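石けんをゼロから作ってみよう！はじめてのコールドプロセス

手作り石けんの教室に通いはじめたのは、ただ肌の乾燥に困っていたからでした。それがいまでは、台所の棚の一段がまるごと油と型で埋まっています。混ぜた油がとろっと重くなる瞬間が、何回やっても楽しいんです！

このページでは、オリーブ油をたっぷり使った基本の石けんの作り方を、私がいつもやっている順番で書いていきます。レシピの土台は、教室の先生だったGeum-ok Byunさんに教わったもの。少しずつ自分好みに変えていますが、骨組みは当時のままです。

道具をそろえる

まずは道具から。1g単位で量れるデジタルスケール、ステンレスかホーローのボウル、耐熱の計量カップ、温度計を2本、泡立て器、ゴムべら、それに型。アルミの鍋やボウルは苛性ソーダと反応するので、絶対に使わないでください。

型は洗って乾かした牛乳パックで十分です。私は最初の一年ずっと牛乳パックでした。いまはUdovlowのシリコン型も持っていますが、角がきれいに出るのは牛乳パックのほうかもしれません（好みです）。

道具代は、家にあるものを使い回して2,000円でおさまりました。いちばん高かったのは温度計です。

それから保護具。ゴーグル、ゴム手袋、マスク、長袖、エプロン。暑い日でも長袖です。ここだけは省かないでくださいね。

材料をそろえる

オリーブ油は全体の6割くらい、残りをココナッツ油とパーム油で分けます。ココナッツ油が多いと泡立ちがよくなりますが、増やしすぎると洗い上がりがつっぱります。苛性ソーダは薬局で、印鑑と身分証を持って買いに行きましょう。水は精製水を使います。

苛性ソーダの量は、使う油の種類と重さで決まります。必ず鹸化計算機に自分の配合を入れて計算してください。よそのレシピの数字だけ借りてきて油を入れ替えるのは危険です。水は264g、ディスカウントは5%というのが私の定番の配合ですが、これも油の量に合わせて計算し直してくださいね。

苛性ソーダ水を作る

換気扇を回して、窓も開けます。子どもとペットは別の部屋へ。

精製水を耐熱容器に量り、そこへ苛性ソーダを少しずつ入れます。順番は必ず「水に苛性ソーダ」。逆にすると一気に沸き上がって飛び散ることがあります。入れるとすぐに熱くなり、蒸気も出るので、顔を近づけずに静かにかき混ぜてください。透明になったら、容器ごと水を張ったボウルにつけて冷まします。

皮膚についたときは、すぐに流水でたっぷり洗い流します。目に入ったら洗い流しながら、迷わず医療機関へ連絡を。

油と合わせる

油は湯せんで溶かします。油も苛性ソーダ水も40度前後になったら合わせどき。温度計が2本あると、ここで本当に助かります！

油のボウルに苛性ソーダ水を細くたらしながら、泡立て器で混ぜていきます。最初の20分は手を止めずに、しっかり。勢いよく泡立てる必要はなく、ボウルの底をなでるような感じで大丈夫です。そのあとはときどき混ぜるだけでかまいません。

たらした生地の跡が表面にうっすら残るようになったら、それが「トレース」です。オリーブ油が多い配合だと何時間もかかることがあります。私は夕飯のしたくをしながら、通りがかりに混ぜています。香りをつけるなら、このタイミングで精油を。ラベンダーは失敗が少なくておすすめです。

型に入れて保温する

生地を型に流し、軽くトントンと落として空気を抜きます。ふたをして、タオルでくるんで発泡スチロールの箱へ。そのまま丸一日、のぞきたくても我慢です。私は毎回のぞきたくなります。

翌日、表面がしっかり固まっていたら型出し。まだやわらかければ、もう一日置きましょう。この段階でもアルカリが強いので、手袋は忘れずに。

切って熟成させる

包丁でまっすぐ上から押し切ります。厚みは2.5cmくらいが手になじみます。切ったら、すき間をあけて並べ、直射日光の当たらない風通しのいい場所へ。ここから最低でも28日、できればもう少し待ちます。オリーブ油の多い石けんは、待つほど硬く、泡もきめ細かくなっていくんです。

ラベルには仕込んだ日と配合を書いておきましょう。私のノートには「2020-04-04 ラベンダー、トレースまで5時間」なんてメモが残っていて、あとで見返すと意外なほど役に立ちます。

使うときは水切れが命

手作り石けんはグリセリンをたっぷり含んでいるので、水気を吸ってやわらかくなりやすいです。浴室に置きっぱなしにせず、使ったら水を切って、乾いた台の上へ。石けん皿は縁のあるプラスチックのものだとさっと洗えて、ぬめりも気になりません。
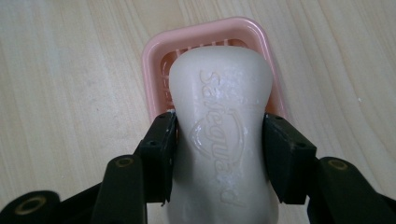 よくあるつまずき

いつまでもトレースが出ない
温度が下がりすぎていることが多いです。ボウルを軽く湯せんにかけて、また混ぜてみてください。

表面に白い粉がふいた
ソーダ灰と呼ばれるもので、空気に触れた面にできます。薄く削り落とせば大丈夫。次は型にラップをぴったりかけてみましょう。

油が分離した
混ぜ足りないうちに型に入れた可能性があります。液体がたまっているものは肌に使わないでください。計量を間違えたかもしれないときも同じです。

慣れてきたら、ココアやクレイで色をつけた生地を流し込んで模様にするのも楽しいですよ！私は次に、よもぎの粉で緑のマーブルに挑戦するつもりです。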